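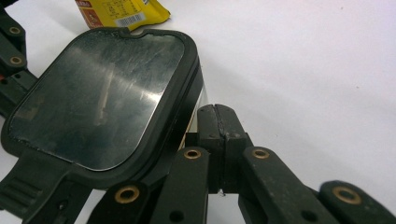 My half of the project was the comparison of two hand-held grippers, and I'll admit I picked it because I thought it would be the easy half. Ha. Our lab section had the Bindeck, a plain parallel jaw that slides open and shut on a rail, and the Zuvurum, which has jointed fingers driven by a linkage. I wanted to know which one a beginner could pick up and use on ordinary stuff without a lot of practice. Most of my objects were boring (cups, a sponge, a marker), so I added one I figured would be a pain: a flat, dark thing in a thick black rubber case, with a glossy face full of fine scratches. It lies diagonally on the white surface, and the block-shaped pad of the jointed gripper is pushed up against its thin silver side. That silver edge turned out to matter more to me than any other surface in the whole test!

How I ran it. Each gripper got 100 tries, split evenly over 4 objects, and I kept the order mixed so I wouldn't get good at one thing and then coast. A try counted if I could lift the object, hold it for a slow count of five, and put it back down flat. Dropping it in the last second was a fail, even when it hurt.

The Zuvurum made 87 out of 100. The Bindeck made fewer, and I'm not putting its number next to the other one because I had to swap a worn jaw pad partway through, and my partner and I still disagree on whether the tries before the swap should count. Both versions are in the spreadsheet.

What I noticed while doing it — the rubber case was easy for both grippers as long as I got the rubber. When a pad landed on the bare metal side it wanted to slide, and I had to squeeze harder than I liked. The sponge was the opposite, you could hardly miss. With the jointed fingers I also kept losing track of where the tips were, since they swing in on a curve and the Bindeck's just come straight together. By the second day I'd mostly stopped thinking about it.

I logged everything in Clikodov, which gave me 569 rows once you include the practice tries. Next time I'd label those as practice from the start, because cleaning them out took me a whole evening in January. I'd also like to repeat the metal-edge tries with softer pads on both grippers, and do the sponge a lot less.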